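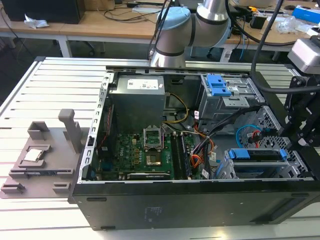

Is the planner ready to run a full job without a person at the keyboard? For the first half of the task it is, and for the second half we would still like someone sitting there with a coffee and a low opinion of it.

That was the question you sent us after the January call, so I have put it first. What follows is the longer version, for whoever at Prarkero has to file it.

Planning. Achari, our task planner, now works from a description of the job instead of a fixed script. Give it a desktop PC on its side with the CPU socket open and a processor waiting in the fixture, and it will draw up its own order of moves. It used to plan paths straight through the power cables, on the grounds that cables were not in its model of the world. They are now, as a sort of fat no-go cloud. The cloud is generous, and the arm sometimes takes the scenic route to avoid a wire it could easily have cleared. We will trim it next quarter.

Perception. Finding the socket was the part we promised you would be easy. It was not easy. Bare metal under bench lighting gave the pose estimator a different answer every time it was asked, each with full confidence. Thenmozhi Chacko rewrote the matching step to use the edges of the motherboard as well as the socket, and retrained on 2000 extra views. Of the 29 trial boards in our test set, the old version placed 11 well enough to attempt an insertion. The new one places all but three. Two of those three are the same model of board, and we are looking at it sternly.

Control. The force controller no longer oscillates on contact. The cause was a filter set for a different sensor, left in place by me, and I would be grateful if that sentence stayed in this report and out of the slides.

Tooling. Stodix, the replay viewer, is in daily use. You can scrub through a run and see what the planner believed at each step, next to what the cameras saw. The gap between the two has been educational. It still takes 17 seconds to open a log, down from nearly a minute.

Behind schedule: recovery after a failed grasp. At present the planner's idea of recovery is to try the same thing again slightly slower. We had this down for delivery at the Plerkemport review and it will miss it.

Spending is on plan. We are not asking for more money, only for the recovery milestone to move to the end of the next period. Could you confirm that in writing before we book the review?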